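Table care FAQ

Quick answers, the ones we get every week. Updated September 2026. Longer stuff, email or come in.

Is the grain supposed to be that strong?
Yes. Pale boards, long wavy lines, darker amber streaks next to creamy ones. All normal. No two tops match, so please don't send it back for not looking like the one in the showroom.

Can you pick a board with less streaking?
Ask before we glue up. After that, no.

What do I clean it with?
Damp cloth, drop of dish soap, dry cloth after. Along the grain. That's it.

Spray polish?
No. Leaves a film, and the next coat of oil won't take.

What oil do you use?
Pirnari clear for most tops. Zalbridge if you want it a bit more matte. Don't mix the two on one table.

How often do I oil?
Every 5 months the first year. Then when it looks dull or feels dry. Kitchen tables sooner than desks.

How do I put it on?
Thin. Lint-free rag, wait ten minutes, wipe off everything that's still sitting on top. 2 coats. Leave it overnight in between. Sticky the next day means you left too much on, rub it down with a little fresh oil and wipe agian.

Oily rags?
Lay them flat outside to dry, or in a bucket of water. Never balled up in the trash. They can catch fire!!

Will it turn yellow?
Some. Light wood warms up in the sun. Move the fruit bowl and the runner now and then or you'll get a pale patch.

Hot pans?
Trivet. Always.

White ring from a mug?
Give it a few days first. Still there, sand lightly with the grain (fine paper, 240 or up) and re-oil. Do a wide area, not just the ring.

Dents?
Damp cloth over it, warm iron, few seconds at a time. Works on bare or oiled wood. Don't try it on the Fesia line, those are lacquered.

Do you refinish old tops?
Yes, if it's solid wood. $60 to look at it, comes off the bill if you go ahead. Veneer we send over to Muñoz.

Pick up and delivery?
Local only. Have 2 people home for the big ones, they dont go up stairs easily.

Who do I ask for?
Đức Dương, in the shop until 5 on weekdays.
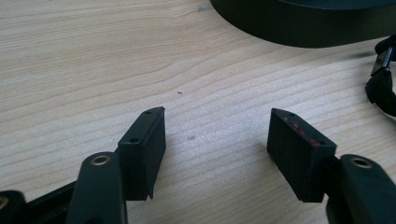
Photo: Đức Dương. Light wood tabletop, grain close up.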